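The Cupboard Under Mocanu's Bench

Every school laboratory has a drawer that won't open, and at Andby it has been shut since before Safta Olteanu arrived to teach chemistry. She suspects tongs. The rest of the glassware she has spent two terms bringing to heel, after a stocktake in June turned up 17 thermometer cases, most of them holding pencils.

Her system is bins. White plastic ones, stackable, with a low lip at the front so that a fourteen-year-old can see what is inside without picking it up, which is how Andby lost its last good condenser. Things that are used together live together. Things that roll are put inside things that don't. Her predecessor, Mr Mocanu, filed everything by size, a scheme that put the crucibles next to the egg timers and made sense chiefly to Mr Mocanu.
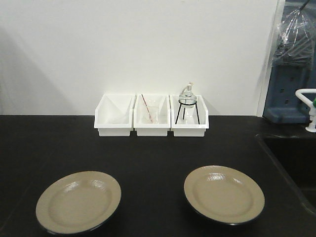 Should a round-bottomed flask be stored on its stand?

If the bin is deep enough and the stand sits flat, it can be. Otherwise a cork ring does the job and takes up less room.

Olteanu has firm views on cork rings, and firmer ones on the staff at Arnholm, the school down the road, who keep theirs in a biscuit tin. She visited on a Monday and came home quiet. Arnholm has a prep room with a window. Andby has a prep room with a boiler.

The bins go back against the wall at ten to four, fronts outwards, and the black worktop is wiped down from left to right. She has asked for a second row of them. The bursar has offered her a biscuit tin.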